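Home | Courses | Handouts | Timetable | Contact

Jollia Evening School – Retail Basics
Handout 4: Dusting and refilling the shelves

These notes belong to the second practical lesson. Please read them before you come, and bring them with you. Words in the notes follow the course book, so "bay" means one section of shelving between two posts, and "facing" means the front row of a product, the one the customer sees.

1. Why we dust before we refill

Mr. Marchand told us in the first lesson that a small shop loses customers at the shelf and seldom at the cash desk. A customer who takes a carton and feels dust on the fingers will ask herself how old the carton is. The date may be perfectly good, but she has already a doubt.

Dust on metal shelving is also easy to see from the side, when the light comes in from the door. On dark or grey paint it makes a pale layer, and each product leaves its own clean shape in it.

2. Order of work

Work always from the top to the bottom. The dust falls, and if you begin with the low shelf you will do it two times. In one bay the order is:

– top shelf, and the underside of it if you can reach
– middle shelf
– lower shelf
– posts, especially the slotted holes
– floor in front of the bay

Hold the duster by the handle and pull it along the metal in one long, slow movement. Short quick strokes only throw the dust up. An empty shelf is the best moment to clean it, so when a line is sold out, dust first and bring the new stock after. Drinks which stand on the shelf below can stay there, but look at their tops when you have finished.

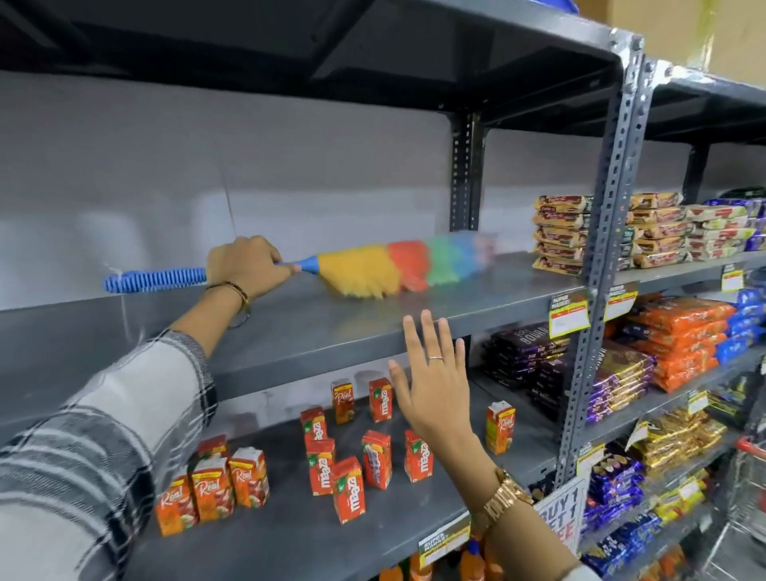
3. Shelves with stock on them

Here the work is slower. Move the packets to one side, dust the free part, move them back, then do the other side. Biscuits must be lifted and not pushed – the corners break and you hear it only when the customer opens the packet at home.

With a feather duster go along the front edge also. Many students forget the edge, although it is the part closest to the customer.
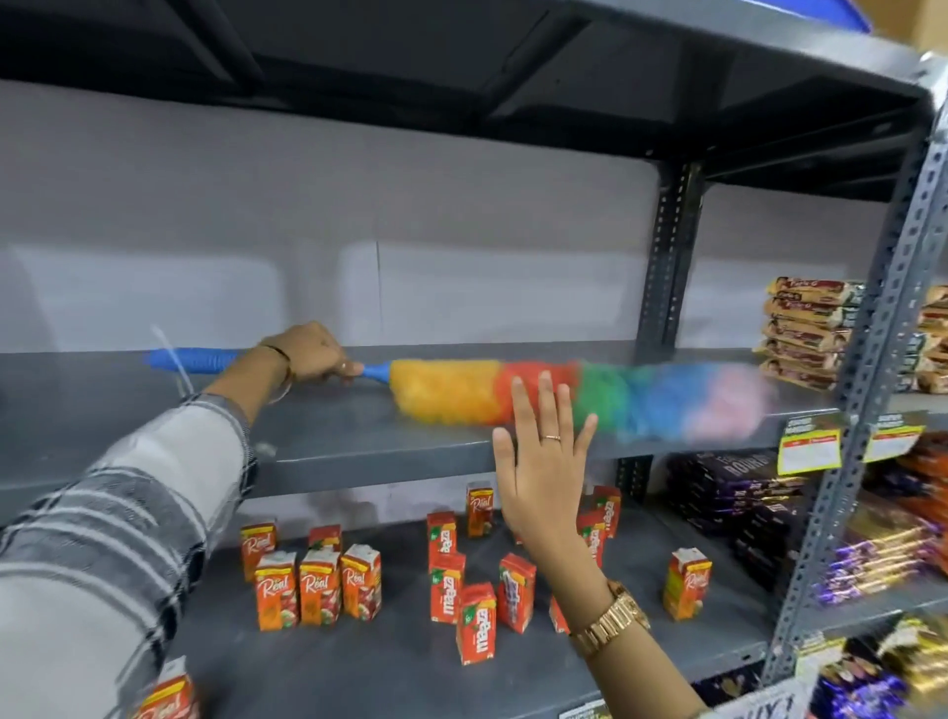
Fig. 2. Feather duster along the front of the middle shelf, biscuit packets stacked beyond the post.

When the shelf is clean, check the dates and put the older packets in front. Do not make the stacks so high that they touch the shelf above.

4. Care of the duster

Shake it outside, never between the bays. Wash it by hand with mild soap and let it hang by the loop, if it has one.

5. For the next lesson

Write half a page about a shop near your home. Which shelf has the most dust, and what is sold there? Give the paper to Ms. Gill.

Category: Course handouts > Shopkeeping > Cleaning

Comments (3)

Sofia Katsaros
In our shop we use a damp cloth after the duster. Is it allowed for the exam?

Diane Gill
Yes Sofia, but the metal must be dry before the stock goes back.

Jaxon Caron
I missed the lesson, is the half page by hand or can I type it?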